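My year of writing letters by hand

01/01/2019

In August I moved from Jamton to a small town where I knew nobody, and I promised myself to write 100 letters before the next summer. Real letters, on paper. My grandmother wrote to her sister this way for all her life, and I have her box with 129 envelopes in it. The oldest ones still smell of her kitchen.

At first my hand hurt after one page. I write in English to my friends and in Polish to my family, and I noticed that my letters look different in each language. In Polish they lean to the right, as my teacher wanted. In English they stand straight and are a little too big.

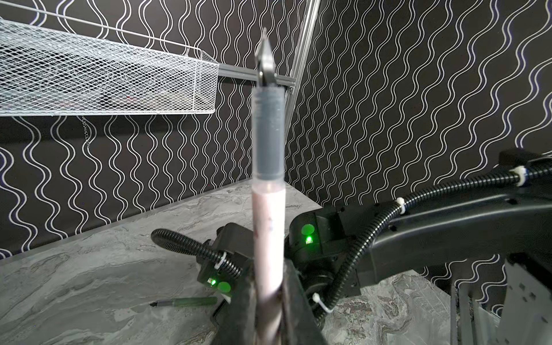
A pale pink marker, point up.

For the envelopes I like a thick line, so that the mail carrier can read the street without glasses. For the letter itself I use a fountain pen and cheap paper. I tried expensive paper and I was afraid to spoil it, so I wrote only very serious things.

The answers come slowly. My aunt needs two weeks, my old neighbor from Jamton needs two months, and then she sends six pages about her tomatoes. I read them standing in the hallway with my coat still on.

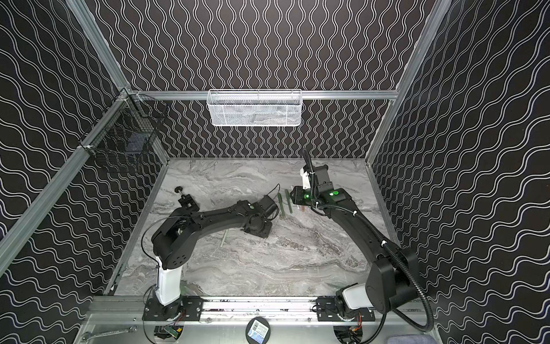 Two robot arms
Green sticks on a marble-patterned floor

Until now I have sent 41 letters, so I am behind my plan. I don't want to write faster. Last week I began one to my cousin and stopped in the middle to cook soup, and it is still on the table. I will finish it tonight and ask her for the recipe of the poppy seed cake.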